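Section 4. First pick-and-place run: tabletop set

Skollex two-arm bench kit, set-up guide
Revised Monday, June 28, 2021. Edits by Lies Peeters, checked on the bench by Jelle Verstraete.

Do Sections 1 to 3 first. Arms bolted, grippers wired, e-stop tested. If the e-stop is not tested, stop here and go back to 2.6.

This section gets you from a bare table to one full job: pick up a bunch of artificial tulips, put the stems in a vase. Run name in the Notard menu is FLOWERS_A. Other runs use the same layout so don't skip the layout part even if you only care about the produce sorting.

4.1 Before you start

You need:
- the table, wiped, white side up
- both arms powered, in park pose
- prop box (produce, basket, cup or vase, tulips, saucepan)
- laptop with Notard open, run list loaded
- second person at the e-stop for the first run

CAUTION: Long sleeves, lanyards, loose hair. Tie back or take off. The gripper does not know your sleeve from a stem.

CAUTION: Never lay out props with the arms live. Park pose plus HOLD on, every time.

4.2 Laying out the table

1. Press HOLD. Wait for the beep. No beep, check the speaker is not muted (it usually is).

2. Basket goes on the left half. Fill with produce, big pieces first: cucumber, bok choy, pepper. Small stuff in the gaps. Should not be stacked above the handle line of the saucepan or the wrist will clip it on the way over.

3. Saucepan at the far left, handle pointing away from you. One brown piece inside.

4. Ribbed vase in the middle, upright, open end up. Press down on it, it should not rock. If it rocks turn it a bit, the table has a slight dip in some units.

5. Banana to the right of the vase, flat, stem end away from you. It's a distractor, it is never picked in FLOWERS_A. Leave it in anyway.

6. Tulips on the right side of the table, lying down, leaves toward the center. Blooms can hang toward the table edge, that's fine. Stems must be together. Fluff the blooms all you like, but don't spread the stems.

7. Step back. Release HOLD. Open Notard, choose Jog, and bring the right-hand gripper down behind the bouquet. Stop with the fingers just above it, not touching. Blue light on the gripper housing should be on. Compare with the layout below before you go on.
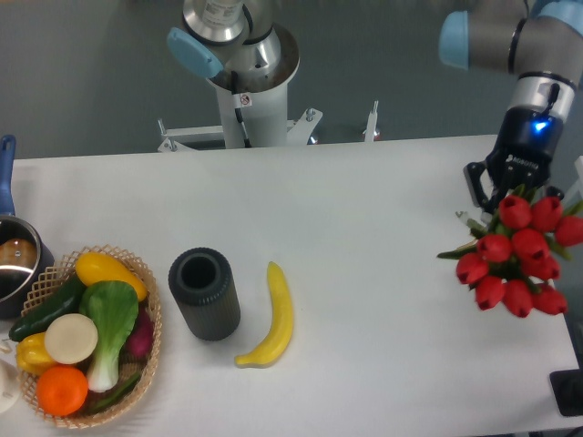
8. Layout good? Click Save Start. Give it a name you will recognise in December, not "test2".

Note: You can shift things a bit between runs and you should, otherwise the kit only learns one table. Keep the basket left and the flowers right. Everything else can wander.

4.3 Grip settings

Defaults are OK for the prop tulips in the box. If you swapped them for your own, read this bit.

Go to Tools > Gripper > Profile. Pick STEM_SOFT. The other profiles are for the produce and will crush the stems flat. They don't come back, Bouchra Saber in support has a drawer full of them.

Force: 20. That's the Notard scale number, no units. Going up in steps of 2 is fine if the bunch slips. Don't pass the red mark on the slider.

Grip point: on the green, below the lowest bloom. If the fingers close on a bloom the bunch rolls when it is lifted, and the run will fail at the vase.

CAUTION: Don't put a hand between the fingers to "feel" the force. Use the foam block.

4.4 Running the job

1. Second person at the e-stop. Say out loud you are starting. Sounds silly, do it.

2. Click FLOWERS_A, then Arm Select > Auto. Notard picks the arm. To force one, use Manual and see 4.6.

3. Speed slider to 8 for the first run. Full speed only after three clean runs in a row.

4. Click Run. The arm approaches, closes, lifts. Watch the stems not the blooms.

5. At the vase the arm pauses with the bunch just above the opening. This is the check point. Notard shows "Confirm lower?" and waits.

6. Look at where the stem ends are. Over the opening, click Yes. Off to one side, click Nudge and use the arrow keys, one tap at a time. Blooms touching the basket or the fruit is OK, they're soft and they drag clear. Stems touching the rim is not OK.

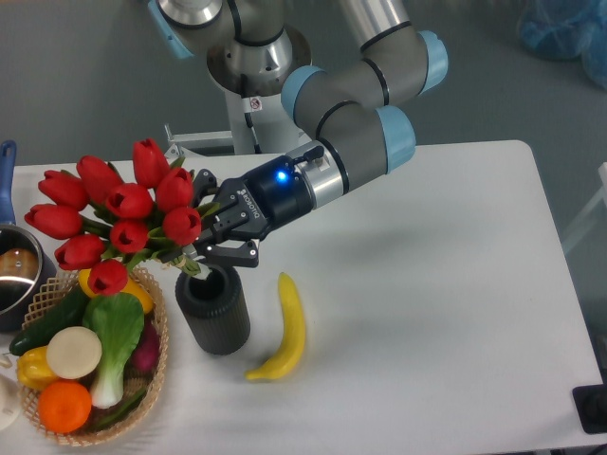 Fig. 4-2. Check point at the vase, fingers closed on the stems.

7. After Yes the arm lowers, opens, backs away. Don't help. If the vase starts to tip let it tip.

8. Click Pass or Fail in the log. Be strict. Flowers in but vase on its side is a Fail.

Note: if the pause at step 5 lasts longer than you like, don't turn it off in the config. Mieke Hoekstra is working on a shorter one for the next relase.

4.5 When it goes wrong

Bunch drops on the lift
Force too low or grip point too high on the stem. Fix grip point first, then force.

Gripper closes on nothing
Start pose was saved with the bouquet somewhere else. Redo 4.2 steps 6 to 8.

Error 607
Wrist limit. Vase is too close to the basket. Slide it away and re-run. If you get it twice in a row restart Notard, old versions keep the error after the cause is gone.

Light on gripper is off
Cable. Reseat at the wrist, then at the base. HOLD on for both.

Vase not found
Shadow across the opening, or glare. Move the lamp not the vase. A black vase on a white table is the easy case so if it can't find that one, rerun the camera setup in 3.4.

Arm stops mid air, no message
Somebody leaned on the Jernov switch box. Check the key is at ON, then Resume. Do not pull the props out from under it first.

4.6 Choosing the arm by hand

Arm Select > Manual, then click the arm on the little map. The map is drawn from where you stand at the laptop. If your laptop sits on the other side of the table, flip it under View > Mirror or you will send the wrong arm. Kaiwen Mao did exactly this at the Jacobs install and we lost a vase.

The arm you did not pick stays in park. Check it is really parked before you click Run, the menu shows green when it is.

4.7 Packing up

1. Both arms to park. HOLD on.
2. Props back in the box, tulips on top so they don't get squashed.
3. Save the log. Closing the window does not save it!!
4. Power off at the switch box, key out.

Next: Section 5, Sorting produce from the basket. Leave the table layout as is if you're going straight on.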